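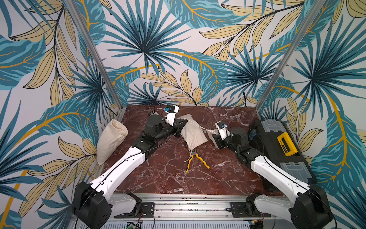
Flatine to close its old domain panel in February

Customers who registered their domain names through Flatine before it bought Brasham will have to move to a new control panel by the end of February. The company informed them by email on Friday afternoon.

The change concerns 2648 names, most of them held by small shops, clubs and family businesses in and near Kereama. The names will not be lost and the renewal dates stay the same. But after the old panel is closed, its login will stop working, and the owners will not be able to change their name servers or contact details until they have made a new account.

"We have kept two systems alive for a long time and it was not good for anyone," said Merle Prendergast, who leads the domain team at Flatine. "A customer would call us and we first had to ask which panel he was looking at."

Each owner has received a code by email. The code must be entered on the new login page together with the domain name, and after this the name appears in the new account. The code is valid for 14 days, and a new one can be asked for as many times as needed. Customers with several names receive only one code for all of them, but only if the same email address was used in each registration.

This last condition has already caused some trouble. Hemi Tamihana builds websites for local firms and looks after the names of his clients. Many of them were registered with an address of the client, some with his own, and a few with the address of an employee who has left.

"For those I have to send papers to prove who is the owner," he said. "I did three of them this weekend. It is not difficult, but it is slow."

Flatine says that such requests are answered within two working days. The owner needs to send a copy of a business registration or, for a private person, an identity document. The support desk is open from 8 a.m. to 6 p.m. and will also take calls on Saturdays until the old panel is closed.
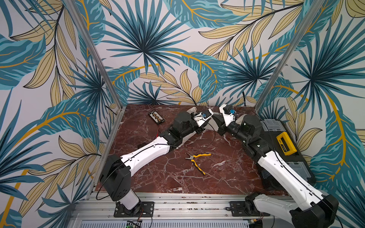
Palm fronds on the walls around a dark marble tabletop.

The company is also changing how it treats names that have expired. Until now, an owner had 20 days to renew at the normal price. In the new system this becomes 30 days, followed by a second period in which the name can still be brought back for a fee. Flatine has not yet published the amount of this fee.

Automatic renewal will be switched off for every name that is moved, and must be turned on again by hand – a point that is mentioned only near the end of the email. Payment cards are not carried over either.

Mereana Harawira, who runs the online shop Rulholm, said she had missed that part completely. Her name expires in the spring and she has paid by automatic renewal for years. "I read it again only when a friend told me," she said. "The shop is on this name, my mail is on this name. I would like to see it in the first line."

Prendergast said that a reminder with this information placed at the top will go out next week, first to the 400 customers whose names expire soonest.
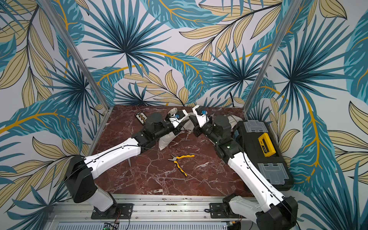
Large tropical leaves in teal, navy, beige and mustard yellow.

Transfers to another company remain possible during the move. Owners who want to leave can unlock the name in the old panel and request the transfer code there, as before. Siu-fong Liao of Flatine's support desk advises them to do this early, or to wait until the new account is ready, but not to start a transfer in the last days of the month.

Customers who registered directly with Brasham do not need to do anything. Their panel is the one that stays.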